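Fake bread for a basket – how to stop it looking like plastic?

Home Help Board > Decorating and Display > Table and Kitchen

Posted by Thitima Prasertsri, 5 November 2018

Hello everybody. I hope this is the right section, please move my post if it is not.

My sister and I are opening a small tea room in January and we want a bread basket on the side table near the door. Real bread is not possible for this. It becomes hard in one day, and the last place where I worked had ants because of a display with real rolls. So I bought artificial bread, one braided loaf and one round bun, and I already had an oval wicker basket which is reddish brown and has a braided rim.

I have two problems. First, the braided loaf is very shiny. The color is nice, a golden orange with darker parts on top and a paler cream between the braids, but in the evening when the lamp is on it looks like it was painted with nail varnish. Second, when I put the bread into the basket it goes down to the bottom and from the door you see only the rim. Then I take everything out again and start from the beginning. I did this many times already.

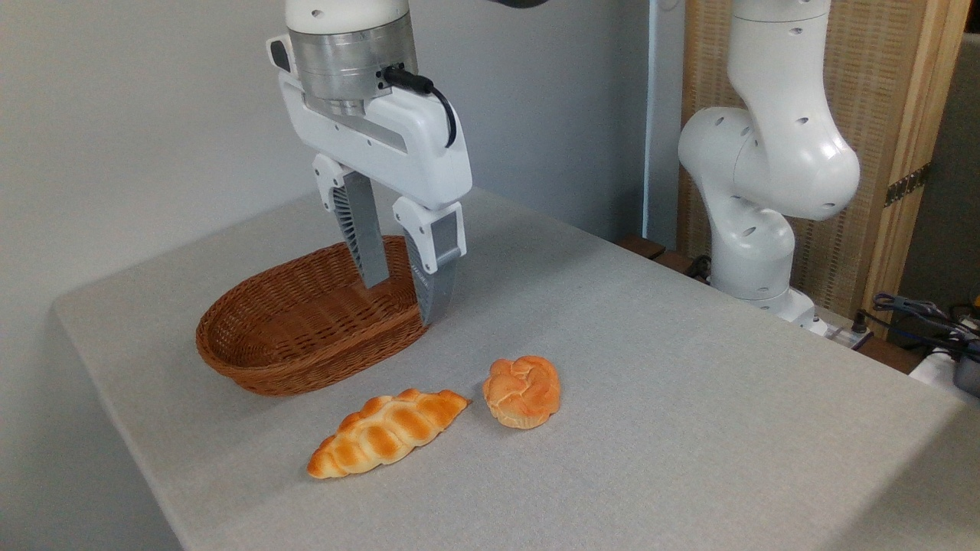 The basket before filling, with the braided loaf on the table.

I tried to put a kitchen towel under the bread, but the towel made a hill in the middle and the bun rolled to the side. I also thought about buying more bread to fill the whole basket, but the good ones are expensive and we spent already too much on chairs.

So I would like to know:

How can I make the shine less without destroying the color?

What do you put on the bottom of a basket so that the bread sits higher and stays there?

Is one loaf and one bun enough, or does it look poor?

Thank you for reading, and sorry for my English in some places.

Denise Mottram
Member, 2,000 posts

Your English is fine. I did window displays for a bakery for 8 years, so I have handled a lot of fake bread.

For the shine, get a can of clear matte spray from a craft store. Test it first on the underside of the loaf and leave it overnight. Some foam breads have a coating that goes sticky or cloudy under spray, and you want to find that out on the side no one sees. If the test spot is good, do one light coat from an arm's length away, outdoors. Stop there and look at it under your evening lamp before you do a second. You want to keep a little shine on the raised parts of the braid, as a real egg-washed loaf has it too.

If the test spot goes wrong, skip the spray and use a big soft makeup brush with a small amount of cornstarch. Push it into the creases between the braids, then wipe the tops with a dry cloth. It looks like flour. You will have to redo it every few weeks and it does collect dust, so keep it away from the door if the door is open a lot.

For the height, crumpled brown packing paper. Press it down firmly and make it a bit lower at the sides than in the middle, then make a small dent for the bun with your fist. Put a plain linen napkin over it and tuck the edges down inside the rim. Your towel made a hill because it was folded thick in one place.

Lay the long loaf along the length of the basket, with one end resting up on the rim. Bun at the other end, leaning against it.

Darren Kettle
Member, 70 posts

just get a smaller basket. problem solved

Jomar Bautista
Member, 5 posts

I agree with Denise about the paper, but I want to add something about the amount of bread, because this was the third question and it has no answer yet.

With two pieces it can look good, but then I would not try to make the basket full of bread. Put the napkin so that one corner hangs over the front, and add some stems of dried wheat next to the loaf. The wheat takes much space and costs little. My wife made one like this for our church hall and people tried to take the bread from it, so I think it was good enough!

Also please think about the lamp. A warm bulb with a shade is more kind to artificial food than a naked white bulb. We changed only the bulb and half of the shine was gone – maybe you will not need the spray at all. I would try this first, before you put anything on the loaf which you cannot take away again.

One more thing. If the basket stands where customers pay, put a small card with it, "for display only". Children will bite it.

Thitima Prasertsri

Thank you Denise and Jomar, this is very helpful. I will change the bulb first and then test the spray under the loaf. Darren, the basket was from my mother so it must stay :)

Does anybody know if the dried wheat drops small pieces on the table? The side table is white and I have to clean it every morning.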